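How a Robot Arm Learns by Being Shown

If you have ever learned to tie a shoelace, you probably did it by watching somebody else's hands, and then having those hands help yours, and then getting it wrong quite a lot. At the Droltberg workshop we have been wondering whether a robot arm could learn in much the same way, and I would love to tell you what we found out.
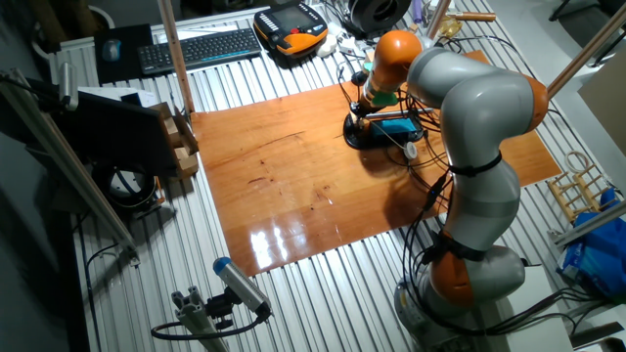

Our robot is called Mevis. Mevis is only an arm, with no head and no legs, but an arm can do a great deal if it bends in enough places! Think about your own arm for a moment. It bends at the shoulder, the elbow and the wrist, and a robot arm has joints too, with a motor tucked inside each one. When all the motors turn by just the right amount, the end of the arm goes just where you want it.

The old way to teach an arm is to type in every move, one after another. You can also use a teach pendant, a sort of big remote control with rows of buttons and a screen. Both ways work nicely as long as nothing changes. But suppose you ask the arm to pick up a block, and then you slide the block over by the width of your thumb. The arm goes to the old spot and closes on nothing at all, poor thing.

So we tried something called learning from demonstration. A demonstration is just a fancy word for showing. A person guides the arm through a job from start to finish, and while that is happening the computer writes down how far each joint has turned, many times every second. Then we move the block somewhere new and show the arm again. And again. (Bring a snack. It takes a while.)

After that comes the part with the computer program, which we named Ginura. Ginura looks through all the showings and searches for patterns. When the block is farther left, what did the arm do differently? When it is close by, what changed? Bit by bit the program builds up a set of good guesses, and it can use them even for a spot it has never been shown before.

We wanted to know how many showings were enough. First we gave Ginura 12 showings, then 38, and then 200. After each round we let Mevis try the job by itself, with the block in places that were new to it, and we kept score.

With 12 showings Mevis missed most of the time, and one try ended with the block on the floor. With 38 it did much better and got more right than wrong. With 200 it was better still, but here is the funny thing: the jump from 38 to 200 was smaller than the jump from 12 to 38, even though it took us so much longer to do. We made 1356 test tries in all, and I am still a little tired from putting the block back.

Scientists run into this often. The first bit of practice helps a lot, and later practice helps in smaller steps. You may have noticed it yourself with the piano or with riding a bike.

Want to try it at home? Close your eyes and ask a grown-up to guide your hand to a cup on the table, three times, with the cup in the same place. Now try reaching for it alone with your eyes still closed. Then have them move the cup a little and try again. Your arm remembers the old place, just as Mevis did before it had enough showings to learn from.

Next we are going to try the same test with round things, which like to roll away.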